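Ludari two-arm bench kit - acceptance and safety checklist

Site: Brurerero, packing trials room
Supplier: Verkico
Date of check: 2019-08-14
Status: accepted with comments, see end

Marks used: OK, OK with comment, NOT OK, N/A. A comment is wanted for everything except a plain OK.

1. Before power on

1.1 Delivery matches packing list. OK with comment. The spare finger set was on the list but came in a separate parcel two days later. Verkico have been asked to put part deliveries on the note.

1.2 Arm bases bolted down and checked with a torque wrench. OK.

1.3 Table stable, no rocking when pushed by hand at each corner. OK with comment. One foot needed winding out. Lock nut now tight.

1.4 Join between the two table panels level. OK with comment. A fingernail catches slightly on the seam when drawn across it. Not a safety matter, but a small item slid over the join could tip. Shim the far panel at the next service.

1.5 Supply leads undamaged, plugs fused correctly, test labels in date. OK.

1.6 Operating manual present and in English. OK with comment. The section on restarting after a stop still refers to the older single-arm kit. We have pencilled in the right steps and sent a copy to Verkico.

2. Stops and guarding

2.1 Emergency stop within reach of the operator's seat. OK.

2.2 Emergency stop halts both arms. OK. Tried five times with both arms moving, at different points in the cycle.

2.3 Arms hold position after a stop and do not drop. OK with comment. The left arm sags a little before the brake takes hold. Up to 8 mm measured at the fingertips. Inside the supplier's stated limit, but keep hands out from underneath.

2.4 No restart without a deliberate reset. OK.

2.5 Floor marking shows the full reach of both arms. NOT OK. The tape follows the table edge and the arms reach further than that. Re-mark before anyone outside the trial group uses the room.

2.6 Warning sign on the door. OK.

3. Arms, grippers and cables

3.1 Joint covers and end plates fitted, no bolts missing or proud. OK.

3.2 Gripper housings free from cracks. OK with comment. The housings are printed parts and should be looked at with a torch, mainly round the screw holes. Nothing found. Add to the weekly check.

3.3 Fingers open and close fully without sticking. OK.

3.4 Fingertips free from burrs. OK with comment. The tips are pointed. They will mark soft plastic and they will mark skin. Gloves are not to be worn near a moving gripper, so the rule stays hands off until the arms are stopped.

3.5 Cables clear of pinch points through the whole range of movement. OK with comment. The loop behind the left housing stands up higher than we would like. On the right the cables trail on the table and could drag light items along. Verkico offer a clip set for this, to be ordered.

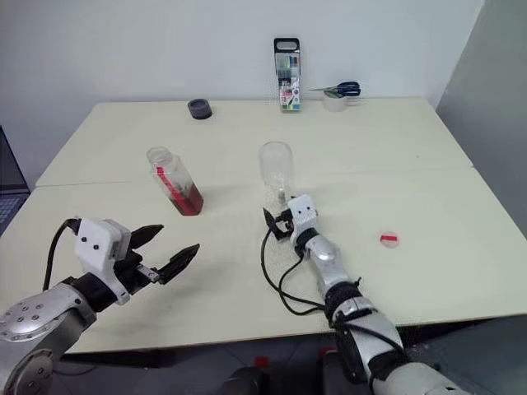

3.6 Payload limit shown on the arm or near it. NOT OK. It is in the manual only. A label is to be fixed to each base.

4. Work area and test items

4.1 Only the items needed for the task are within reach of the arms. OK with comment. Stationery tends to collect at the back of the table. Scissors in particular should be put away unless they are part of the task being run.

4.2 Liquids in closed containers. NOT OK. The square bottle with the red liquid was in use without a lid. The supplier's demonstration task does not say whether it should be capped. Our rule is that it should, unless the task is pouring, and then a tray goes underneath.

4.3 Bottles and lids checked, no glass. OK.

4.4 Lids and other small parts accounted for at the end of each run. OK.

4.5 Laptop out of reach of both arms. OK with comment. It was beside the table on the left and the left arm did not touch it during the reach test. There is not much to spare, though. A side shelf would be better.

4.6 Floor under the table clear. NOT OK. Things had been left under there. Clear before each session and add to the daily sheet.

5. Running test

5.1 Slow speed run of the supplier's demonstration task. OK.

5.2 Normal speed run. OK with comment. We ran 84 cycles over the morning. There were 2 stops, both from the right gripper closing on nothing after a bottle had shifted. The kit stopped as it should and gave a clear message both times.

5.3 Arms do not meet when working in the middle of the table. OK. The software keeps a gap between them and we could not get it to fail by moving the target items closer together.

5.4 Noise at operator's seat acceptable. OK.

5.5 Joints not too warm to touch after the run. OK.

General comments

The kit is sound for the price and was set up in a day. Compared with the Mocanu unit we had on loan in April it is slower, but the stop behaves better and the messages on screen make sense. The cable routing is the weak point of the product.

To be closed before wider use: 2.5, 3.6, 4.2, 4.6. The first two are for us and need only tape and labels. Items 1.6 and 3.5 are with Verkico.

Repeat sections 2 and 3 after any move of the table or change of fingers.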